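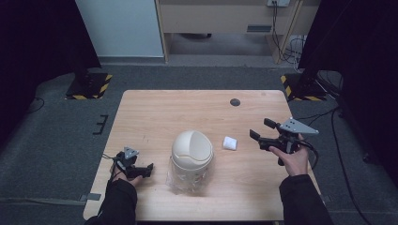 deskside_notes
August 5, 2019

Thread on small swing-lid bins for desks. The subject has had less attention than monitor arms and I have spent most of a year with one at my elbow in the Trestismont office, so I am writing down what I know.

Type under discussion: tabletop bin, domed lid, flap pivoting inside the dome. Cream lid, see-through plastic body. Ours was sold as the Jolholm. The same shape turns up under a good many names, and I would not pay extra for any of them.

Stated capacity is 2 litres. Treat this as the volume of water it would hold if you filled it to the brim with the lid off. In use the flap swings down into the dome and sometimes a little past it, so the top of the body is lost to clearance.

What matters more than capacity is the opening. With the flap pushed fully over, the clear gap on ours measures 58 mm at its widest. Anything larger has to be folded, squashed or walked to the big bin by the door.

A tissue goes through with no thought. A sheet of office paper crumpled by hand usually does not, or does so only on the second push. It springs back after you let go, and the springing back happens in the throat of the lid.

Method that works: fold the sheet in half, fold it again, then crush it. The folds take out the long edges that hold the ball open. You end up with something closer to a cube than a sphere, and it drops in on a corner.

Paper weight makes a difference. The cheap 70 gsm stuff we use for drafts crumples small and stays small. The heavier paper kept for letters fights back and ought to go in the recycling anyway.

On that point, a desk bin of this kind is general waste unless you label it otherwise. Ours has never been labelled. The result is tissues, pencil shavings, backing strips from labels, and the occasional clean sheet of paper that should have been elsewhere.

Now the flap. It hangs on two short pegs moulded into its sides, which sit in notches in the dome. Balance comes from the shape of the flap alone. There is no spring. If it stops closing, the cause is nearly always dirt in the notches or a peg that has come half out.

To clean it: lift the dome off the body, press one side of the dome outwards with a thumb, and the flap comes free. Warm water and washing-up liquid. Dry the pegs before refitting. Do not oil them. Oil collects dust and you will be doing it again within the month.

If one peg has worn down, a single turn of thin tape around it will restore the fit. I did this in the spring and have not had to repeat it. Two turns made the flap stick at the halfway point, so stop at one.

On the see-through body. I was against it. The argument for a lidded bin is that you do not have to look at rubbish, and a clear body gives most of that away.

I have come round to it in part. You can tell when it wants emptying without lifting anything, and you can tell when something has gone in that should not have. I have recovered a memory card and the small hex key for the chair this way.

It also shows every mark. Tea is the worst. A used teabag will leave a brown line along the inside which survives a rinse and needs bicarbonate of soda on a damp cloth. Avoid anything abrasive, as scratched clear plastic goes cloudy and there is no way back.

Liners. Tudose sell small rolls meant for caddies and they do fit, with a wide skirt left over which has to be tucked under the lid. The skirt lifts the dome slightly and the dome then rocks each time the flap is used.

I gave up on liners. Dry waste only, no liner, tipped into the main bin at the end of the day. If you must eat at your desk, carry the peel to the kitchen.

Stability is the real weakness. Complete and empty, ours weighs 86 g on the post scales. Push the flap with any conviction and the whole bin slides away from you, or tips if the base meets something.

Three remedies, tried in order. Rubber feet: good grip, but they come off in the wash. A disc of non-slip drawer mat underneath: works, looks untidy, collects crumbs. A flat stone in the bottom of the body: works best, needs rinsing now and then.

A fourth is to change your technique. Press down on the flap near its edge with the waste itself, instead of jabbing at the middle with a finger. The force goes into the table and the bin stays where it is. This costs nothing and I should have begun with it.

Position. On a pale wood-grain table top with a cable hole towards the back, the natural instinct is to put the bin over or beside the hole, that being dead space. Resist this if the hole is in use. Bits that miss the bin go down the hole, and retrieving pencil shavings from a cable tray is slow work.

Left of centre suits a right-handed person better than you might expect. The right hand is busy with pen or mouse and the left does the throwing away. Left-handed colleagues report the reverse. Try a week each side before deciding.

Keep it away from the front edge. A sleeve will have it over sooner or later, and dark office carpet hides small litter very well until somebody runs a vacuum over a staple.

Height matters too. With the domed lid on, the bin stands tall enough to knock when you reach across for something. If you regularly reach to the back of the table, put it to one side of that line of travel.

Misses. A crumpled tissue that lands beside the bin tends to stay beside the bin. An open-topped bin gets a second throw. A swing lid wants a deliberate placing, and people put that off until they next stand up.

I do not have a fix for this. A larger flap would help but then the dome has to be larger, and you are on your way to a floor bin.

Emptying. Take the dome off over the main bin and not over the table. Static holds scraps of paper to the inside of the plastic, particularly in dry weather, and they fall off late. A wipe with a barely damp cloth cuts this down for a few days.

Refit the dome by setting it level and pressing evenly all round. If you press one side first, the rim goes slightly oval and the flap will rub. If yours squeaks, check this before blaming the pegs.

Alternatives I have used. Open pot: easiest to hit, ugly by lunchtime. Push-button lid: pleasant, but the catch failed on mine and the lid then stood open permanently. Bag taped to the table edge: cheap, effective, and visitors comment on it.

For wet waste, none of these. For sewing or craft tables I would go for the open pot, as thread ends cling to a flap and build up along its edge. For a writing desk or a shared work table the swing lid is fine.

Several people asked where it came from. Nalasell had them in the kitchen section, near the compost caddies, and not with the stationery. Worth checking both aisles, as the pair I saw in stationery were the same moulding in a different box at a higher price.

Checks before buying, if you can get it out of the packaging: spin the flap and see that it settles level. Look along the rim for a ridge of leftover plastic. Squeeze the body gently. A body that gives easily will let the dome pop off when you pick it up by the top.

Which reminds me. Pick it up by the body. The dome is a push fit and is under no obligation to bring the rest with it.

Reply to a question about smell: none with dry waste. If there is one, it is under the lip of the dome, where liquid gets drawn in and sits. Cotton bud, soapy water, leave the lid off overnight.

Reply to another about the dishwasher: I have not tried it and the underside carries no symbol I can find. I would expect the body to survive the top rack and the dome to come out a slightly different shape. Hand wash takes a minute.

Correction to the liner post. The Tudose rolls come in two sizes and I had the larger. A reader with the smaller says it sits inside the rim with hardly any skirt, though it slips down once there is weight in it. A rubber band round the outside of the body holds it, if you can put up with seeing a rubber band.

Will add to this if the tape on the peg gives out.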